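Weneo Community Help
Kitchen > Dishwashers > Loading and racks

Blue plastic items lifting off the lower rack, and plates draining in the sink

Built-in dishwasher, stainless door, installed in June under a white counter. The sink is on the same run of counter. Two problems.

First, light plastic pieces do not stay put in the lower rack. I have a rectangular blue tray with a patterned surface and a narrower blue piece that goes beside it. By the end of a normal cycle one of them has usually flipped and is full of grey water. I have tried them flat and leaning on the tines.

Second, I rinse plates by hand before loading and stand them in a black wire rack inside the sink. Is there any benefit in this if the machine has its own sensor for soil level? The manual (Vendex, 2 pages on loading, mostly diagrams) says "scrape, do not rinse" and leaves it there.

Detergent is powder, rinse aid set to 3, water is moderately hard. Photo is of the current load. 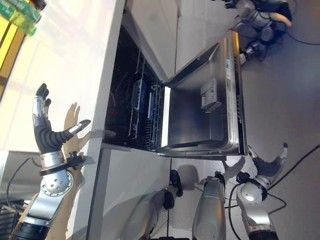
Söderlund
Moderator, Appliances

Taking the plastic first. The lower spray arm pushes upward and is normally the strongest jet in the machine. A light tray lying flat over it behaves like a lid. Leaning it on the tines is better, but only if the weight of something else holds it there. In the photo the tray and the narrow piece have no crockery packed against them, so I would expect movement.

Order of preference:

Upper rack, face down, on a slight angle so the water runs off. Check the base of each piece for a top-rack mark before you do anything else. Some plastics warp close to an exposed element.

Lower rack, on edge, between two dinner plates. Leave a gap on both sides or the patterned face will not get clean. Textured surfaces hold grease and need direct spray.

Lower rack with a clip or a mesh cover. The Sastton cover fits most racks with straight tines. Measure the spacing yourself, as the packet lists overall width only.

After loading, turn both spray arms by hand through a full circle. If either one touches a piece of plastic, that piece has to move.

On rinsing: if your model does have a soil sensor, it reads how cloudy the water is early in the cycle. Clean plates give it clear water and it may select a shorter or cooler wash, which does the tray no favours. Scrape and load. Rinse only egg, rice starch, or anything that will sit for more than a day.

Edited 8th April to correct the rack order.

tin_roof_kitchen
Member

Just handwash the blue ones. Mine went cloudy after 5 washes on the lower rack and no setting on the machine fixed it. White vinegar did nothing either.

drainboard
Member, Sinks and Taps

Only answering the sink part. A rack in the basin is fine for plates you are not putting through the machine. One plate standing upright near the tap will drain properly provided it is tilted a little and does not touch its neighbour. With a deep basin the rack also keeps the rim off the steel, so fewer chips and fewer scratches. Mine is set up much like this. 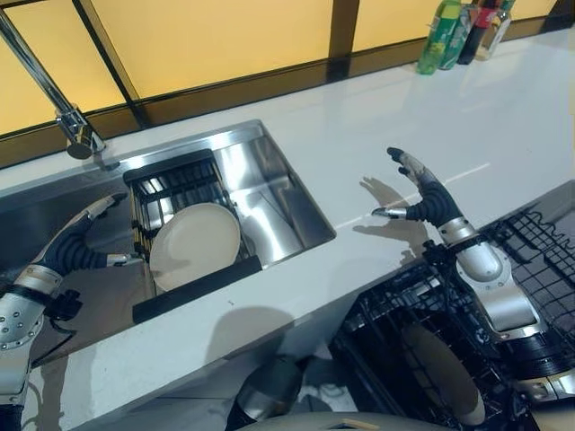 Rack care

Lift the rack out once a week and wash under it. Coated wire fails at the cut ends and the welds first, and a bare end will leave a rust mark on stainless steel. The mark comes off with a paste of bicarb and water, rubbed along the grain. Do not use steel wool.

If the coating has split, dry the end and dab on dishwasher rack repair paint. Give it the full cure time on the label before it goes back in the basin. A rubber cap over the end also works but traps water, so pull it off when you clean.

Agree with the moderator about pre-rinsing. I stopped and the plates come out the same.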